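Right, so for my project I picked Lullach, my local football club, and how they nearly folded after losing the Van Wijk shirt deal. I'd grown up going to games with my cousins, so I thought I knew the story (I didn't!).

The club owed 2,000 pounds by January and the gate was down to 80.

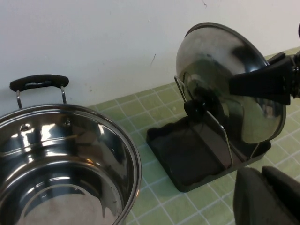 Fig. 1. Steel cooking pot with loop handle.

Then came the cup tie against Dakeck, and 316 people turned up! I read every match programme I could find, and most fans I spoke to still blame the old board. My survey could've done with more away supporters.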